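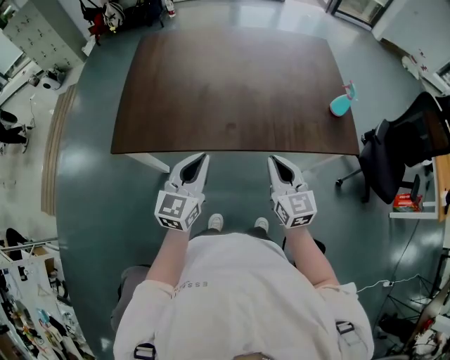
The table with the dark wood-grain top, and the office chair that goes with it.

4 min read

Search this site Type and press enter

I'd been wanting to talk to Araba Laryea about her worktable ever since she told me in October that she'd finally gotten rid of the old one. She has strong opinions about tables (stronger than mine, and I write about furniture!), so I let her run.

"The old one was white all over and I hated it by noon every day," she said. "The glare! I wanted a dark brown, something that looks warm when the lamps go on."

She got her dark brown, with lighter streaks running through it, and kept the white for the legs. I asked if that bothered her. "No, I like the legs. They match half of what I own."

It cost her 143 dollars secondhand, and she and her neighbor Colin Oakley carried it up 51 stairs. "Colin says 20 of those were on his toes," she told me, and laughed for quite a while.

We moved on to the chair, a black one with a mesh back and casters. Araba tried six before she picked it. "I don't care about looks in a chair. I want an armrest and I want it to roll." Does she sit all day, then? Not really, she says she stands for anything fiddly and rolls the chair off to the side.

And what's allowed to stay on top overnight? "Small stuff. If it fits in one hand it can stay. Anything bigger goes back on the shelf, or I'll never see the wood again."

She's looking for a lamp next, and would love suggestions.

Contact | © 2020 Drullano | Back to top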